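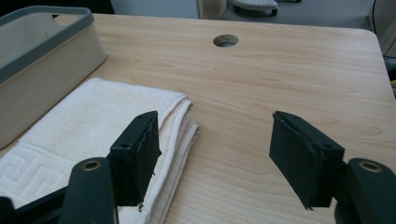
Glenys Katene

Filed under: Home & Laundry > List Archive

On 30 April 2023, Bezerra wrote:
> Does anyone fold towels in thirds anymore? My mother did and
> I can't get them to sit flat. Also, where do you all fold?
> The bed is hopeless.

Thirds, yes, but only the bath size. Hand towels get halved twice and that's as much ceremony as they're getting from me.

As for where, I use the desk. It's pale wood with nothing much to snag on, and it has a rounded corner, which my hip appreciates. Mind the cable hole near the back. I have lost 3 socks' worth of dignity fishing in there for a button.

The cream bin with the dark gray rim lives at one end and the folded stuff goes down in front of it. My white towel with the Greek key border is the test case. The woven band never shrinks at the same rate as the terry, so the folded edge comes out a bit lumpy whatever you do. It has also gone faintly yellow in spots, and 36 opinions from this list on vinegar have not changed its mind.

Try folding with the band on the inside first. If it still won't lie flat, put a book on it and go have lunch.

Glenys
Plorbridge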